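Moving the Friday board game night to a weekday morning?

umo_lane
Posted in General Chat

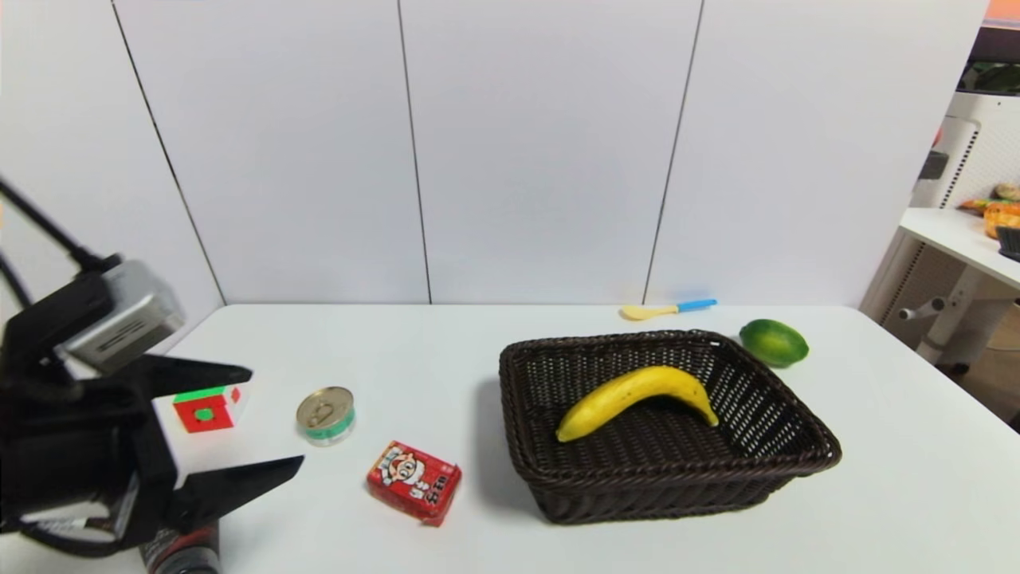
So I've been going to the Friday games evening at the Kuder for eight years now, and I love it dearly, but I'm wondering if any of you would come along at 10 in the morning instead. My eyes aren't what they were and driving home in November is no fun at all – the road past Ruppert's has no lights to speak of.

dritero
Oh, I'd miss the evenings terribly! I work until five, so mornings would rule me out, and I suspect I'm not the only one. Could you get a ride? I come right past the library and I'd be glad of the company.

pegsandpawns
I'm going to disagree, kindly I hope. The evening crowd has been down to the same few tables since summer, and the retired folks keep asking for daytime. Mornings get my vote, and I'll bring the coffee cake.

dritero
The cake is a low blow and you know it. But please don't drop the evening altogether – some of us look forward to it all week.

umo_lane
You are all so sweet. Dritero, I'd love a ride this week, thank you! I'll ask at the desk whether the small room is free in the mornings too, and let you know what they say.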